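Stop hiding the planner inside the policy

A complaint comes up in most reviews of mobile manipulation software, and I have made it myself often enough to want it written down. We have become careless about the boundary between deciding what to do and doing it. The argument here is that the boundary should be an explicit, logged, testable interface, even when the component on one side of it is a learned model, and that door opening in simulation is a good place to see why.

Some background on where I write from. I look after the control and tooling side of a stack called Wirnura, which drives a two-armed mobile base in simulation. Perception comes from a separate package, Fuvmont. The two were built by different groups with different habits, and the join between them has cost more working hours than either package on its own.

What a door asks for

Opening a door is usually filed under manipulation. From the control side it is a small bundle of problems that happen to share a target. The base has to stop somewhere that leaves the arm enough reach for the whole arc of the door, and enough clearance to get out of its way. The gripper has to close on a handle that is small compared with the error in the estimated pose of the door. Once it has closed, the arm is part of a closed kinematic chain, and position control with a stiff gain will fight the hinge. Then the base must move while the hand is still constrained.

Each of these has a well understood treatment. Base placement can be sampled against a reachability map. Grasp closure can be guarded by a force threshold. Motion on the arc wants compliance in the directions the hinge does not allow and a velocity target in the one it does. None of it is new, and most of it can be read in textbooks that predate the current enthusiasm for end-to-end training.

What is less well understood is the order, and who is responsible for it. In our older code the order was a state machine with 26 states, which had grown by accretion. In the newer code the order is implied by a policy that takes camera input and joint state and emits joint targets. The first was ugly and could be debugged. The second is tidy and, when it fails, gives you a video and a number.

The grasp is the wrong checkpoint

Teams like to report grasp success because it is easy to score. The simulator knows which bodies are in contact, so a contact between finger and handle becomes a tick in a table. I think this has done harm. A contact query tells you that two meshes touch. It does not tell you that the wrist orientation chosen to reach the handle leaves any joint range for what follows.

We had a run of episodes in August where the reported grasp rate was 90 per cent and the rate of doors opened far enough for the base to pass was a good deal worse. The grasps were fine as grasps. In most of the failures, one wrist joint had been left within 8 degrees of its limit at the moment the fingers closed, and the arm ran out of travel before the door was properly ajar. The policy then did what policies do near the edge of their data, and hovered.

A planner with an explicit look-ahead would have rejected those approach poses before moving. The check costs very little: take the candidate grasp, roll the door angle forward in coarse steps, solve the inverse kinematics at each step, and discard the candidate if any step has no solution. We had this check in the state machine. It was dropped in the rewrite on the grounds that the network would learn it. 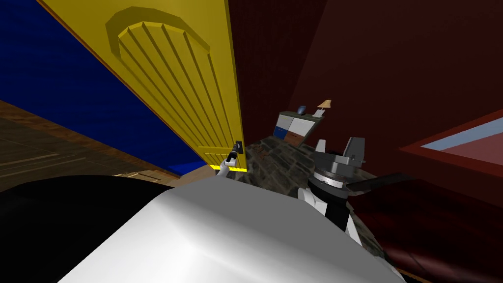

What the camera gives the estimator

With a hand on the handle and the camera tilted hard over, the door edges run diagonally through the view and the top of the door is outside it. The robot's own white body fills a good part of the lower half. An estimator that assumes door edges are close to vertical in the image will either find nothing or, worse, lock on to a corner between two walls.

Fuvmont made that assumption until recently. It was written as a prior on line orientation, buried in a configuration file, with a default of 15 degrees either side of vertical. As a default for a level camera it is sensible. For a camera whose attitude changes during the task it is a bug, and the fix is to express the prior in the gravity frame and rotate it into the image using the known camera pose. The simulator supplies that pose exactly. On hardware you would have it from the kinematics and an inertial unit, with some error that should be carried through.

Self-occlusion deserves the same treatment. The geometry of the robot is known. Masking its links out of the image before feature extraction is a rendering call and a comparison, and it should be done in every frame as a matter of routine. Leaving the model to work out for itself that the big pale hump is its own body is a poor use of training data. It also breaks the day someone changes a cover.

A common reply is that a learned estimator, trained on enough tilted views, needs neither the prior nor the mask. That may be so. But then the tilt distribution in the training set has become an undocumented part of the interface, and whoever later changes the base controller in a way that alters camera motion will degrade perception without touching a line of perception code. I would sooner have the dependency in a header file.

Where the line should go

My proposal is modest. Keep learned components wherever they earn their place, and require every one of them to publish what it intends in terms the rest of the stack can check. For door opening, that means the following, in plain messages with time stamps.

The estimator publishes a door frame, a hinge axis, a handle pose and a covariance for each. If it does not know which side the hinge is on, it says so with two hypotheses and their weights.

The decision layer publishes the current phase, the arm assigned to it, and the condition that would end the phase. It may be a network, a tree or a table, and the consumer need not care.

The controller publishes which task-space directions are stiff, which are compliant, and the remaining range on every joint. If the remaining range will not cover the predicted door arc, it refuses the phase and gives the joint number.

The refusal matters most. A controller that can say no is what turns a vague failure into a located one. In the Hirnance test suite, which we use for regression, we now inject bad approach poses on purpose and assert that they are refused. Before that change, the suite could only assert that the door had opened or had not, and each red result meant an afternoon of scrubbing through recordings.

The second arm

Two-armed platforms add a further reason for making phases explicit. While one hand holds the handle, the other arm still has a pose, a swept volume and a set of joints that gravity and the base controller act upon. A policy trained mostly on single-arm successes tends to treat the idle arm as scenery. Ours would drift by a small amount each episode, and in narrow rooms it would eventually meet the furniture.

The cure was a declared role. Each arm is at all times marked as working, bracing or parked, and the parked role carries a posture target and a collision margin which the whole-body solver must respect. This added one field to a message. I mention the size of the change because the usual objection to structure is that it is expensive.

Objections

The strongest case against all this is that interfaces freeze assumptions. A message with a hinge axis in it has nothing sensible to say about a sliding door. I accept that, and the answer is to version the message and add a joint type. The work is dull and it is bounded. The alternative, in which the assumption is frozen into weights, is no more general; it only fails later and with less to read.

A second objection concerns latency. Publishing and checking intent adds time to the loop. In our setup the checks run at the phase rate, well below the servo rate, and the servo loop never waits for them. Anyone putting them inside the inner loop has misread the design.

The third is cultural. A group at Grabowska, whose tooling I otherwise admire, holds that intermediate representations are a crutch and that evaluation should be on outcomes alone. For ranking finished systems I agree with them. For the months before a system is finished, outcomes alone tell an engineer that something is wrong somewhere between the lens and the motor, and that was known already.

We have put the look-ahead check back in. It sits between the decision layer and the controller and it logs every candidate it throws away, with the door angle at which the inverse kinematics failed. The log is the first file I open when a run goes red. The next item on the list is the same check for drawers, where the arc becomes a straight line and most of the code can stay as it is.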